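Section 4: Fitting the wrist camera and comparing grippers

I'm assuming you've bolted the arm down, gone through the power-up checks in Section 3, and can jog every joint from the pendant without the controller complaining. If you can't, go back and sort that out first. I've tried skipping ahead and all I got was a very confusing afternoon.

This section covers the wrist camera, the two grippers I've been going back and forth between (the Brurkon two-finger and the Ilen soft gripper), and how to run a fair comparison on your own bench. I use the Kvam controller, so the menu names are from that. If you have something else, the menus will be called something different but the order of the steps should still hold up.

What you'll need

The arm, parked in the service pose
The wrist camera and its short cable (the long one snags, leave it in the box)
Both grippers with their adapter plates
The 4 mm hex key
A few household items to pick up. I like a basket, a sponge, a mug and something round
A notebook, or a spreadsheet if you're more organized than I am

4.1 Mounting the camera

1. Switch the arm to hold mode and press the emergency stop. Leave it pressed until step 6.

2. Slide the camera bracket over the wrist flange with the cable exit facing back toward the elbow. It will go on the other way around too, and it will feel perfectly fine, and then your picture will be upside down.

3. Start all the bracket screws by hand before you tighten any of them. Snug them up a little at a time, going across from one to the next.

4. Plug in the cable and clip it along the forearm. Leave a loose loop at the wrist, big enough to get two fingers through.

5. Turn the wrist by hand through its full range, slowly, and watch that loop. If it pulls tight anywhere, give it more slack now.

6. Release the emergency stop, open the Camera page, and choose Live View.

CAUTION: Don't plug or unplug the camera while the arm is moving. The controller treats a lost camera as a fault and stops hard, and a hard stop with a heavy gripper on the end is rough on the joints.

4.2 Setting the focus and the view

The camera has a fixed lens with a little focus ring, and the ring ships in the far position. That's lovely for looking across the room and not much use for picking things up. You want the sharp part of the picture to be at the distance where your fingers close.

1. Put something with a lot of texture on the bench. Woven things are great for this, much better than a printed page, and I've ended up using a basket nearly every time.

2. Jog the wrist down until the object is at working distance.

3. Turn the focus ring in small nudges until the weave is crisp. Wait a second after each nudge, as Live View lags a bit.

4. Lock the ring with its tiny screw. Tiny really does mean tiny, so do it over a tray!

5. Go to Exposure and pick Manual. Bring it down until you can still see detail in the darkest thing you plan to pick up, and pale surfaces haven't gone solid white.

I spent more time on exposure than on anything else in this section. On auto, the camera sees a big pale surface and darkens everything, and then your dark object turns into a black lump. Swing over to the dark object and it goes the other way. With manual you choose a compromise once and every run after that looks the same, and when you're comparing two grippers that sameness is worth a lot.

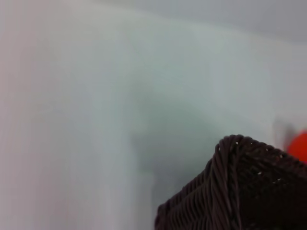 Once you're happy with it, save the whole lot as a profile. Mine is called 311 for no good reason (it was the number the controller offered me and I pressed OK). Load that same profile every time you swap grippers, and resist the urge to tweak it halfway through a session.

NOTE: Close-up background blur is normal with this lens. If the thing you're reaching for is sharp, leave the ring alone. I chased a sharp background for a whole evening once and ended up with a camera that couldn't focus on anything I wanted to grab.

4.3 Fitting the gripper

The steps are the same for both, with one extra for the Ilen.

1. Park the arm in the service pose and press the emergency stop.

2. Fit the adapter plate with the notch lined up to the mark on the flange.

3. Offer up the gripper, push, and turn until it clicks. If you didn't hear a click, it isn't on.

4. Connect the gripper cable. For the Ilen, connect the air line as well and tug it gently to check that it's seated.

5. Release the stop and pick the gripper by name on the Tools page. The controller needs the right weight and length before you move anything.

6. Open and close it a few times with nothing in reach.

CAUTION: If you skip step 5 the arm will think it's carrying the old tool. The first time I did this, it drove the fingertips straight into the bench. The Brurkon lost some paint and I lost some confidence.

4.4 Running the comparison

Now for the fun part. The idea is to ask both grippers to do the same job, from the same start, with the same camera profile, and write down what happens.

1. Mark the object's position on the bench with tape. Corners are enough, you don't need to outline the whole thing.

2. Teach a start pose above and a little to one side of the object. Save it under Poses.

3. Teach the approach. Come in slowly and stop short, then creep the last bit with the speed turned down to 4 percent.

4. Close, lift, hold, set back down, open. I hold until I've finished writing my note, so it's a decent long hold.

5. Go back to the start pose and repeat. I do 42 picks with each gripper, which fills one page of my notebook.

6. Swap grippers, reload the camera profile, and do it all again.

Write down misses in words as well as a tally. "Slipped off the rim" and "never got near it" both count as a miss, and they call for completely different fixes.

4.5 What I found

Take this as one person's bench and one person's objects.

The Brurkon is the one I'd hand to a beginner. It closes the same way every time, it's easy to aim, and the narrow fingers will fit over a basket rim without much fuss. On a woven rim the ridges give the pads something to bite on, and I had very few slips there. It's less happy with round things. If you're slightly off center the object squirts out sideways, and chasing a ball under a workbench gets old fast.

The Ilen is the opposite sort of animal. Round things are a joy with it, and it forgives sloppy aim. On a basket rim it tends to fold over and grab more weave than you meant it to, and then it's slow to let go. Turning down the pressure helped. It also sits wider, so it blocks more of the camera's view on the way in, and I had to move my start pose over to make up for that.

For mixed household objects I've settled on the Brurkon with the softer pads. If I only ever picked up soft or round stuff I'd leave the Ilen on and never look back.

4.6 If something goes wrong

Live View is black. Check the cable at the wrist end first. If it's seated, restart the Camera page before you restart the controller, as the full restart takes forever.

Live View freezes during a move. Usually the cable loop is too tight. Go back to 4.1, step 5.

The controller shows code 3587. That's a tool mismatch: the gripper on the wrist isn't the one picked on the Tools page. Pick the right one and clear the fault.

The gripper closes beside the object. Check the tape marks before you reteach anything. I've retaught a perfectly good approach when all that had happened was my elbow nudging the basket.

The picture looks different from last time. Check the profile is loaded, then check the room. Mine has a big window, and a Sunday morning run and an evening run looked like two different rooms until I started pulling the blind.

The log won't save. The Kvam stops recording when its card is full, and it only tells you at the end of the run. I clear mine when it gets over 42 files.

4.7 Putting it away

1. Open the gripper fully and return to the service pose.

2. For the Ilen, shut off the air and let the line empty before you disconnect it.

3. Wipe the pads with a slightly damp cloth. Woven baskets shed little bits, and the bits stick to the pads.

4. Put the lens cap on. The camera can stay on the wrist between sessions.

5. Power down from the menu, wait for the fan to stop, then switch off at the wall.

Next up is Section 5, where we teach a full pick and place using the Enum script editor. Keep your saved start pose and camera profile, you'll load both of them in the first step.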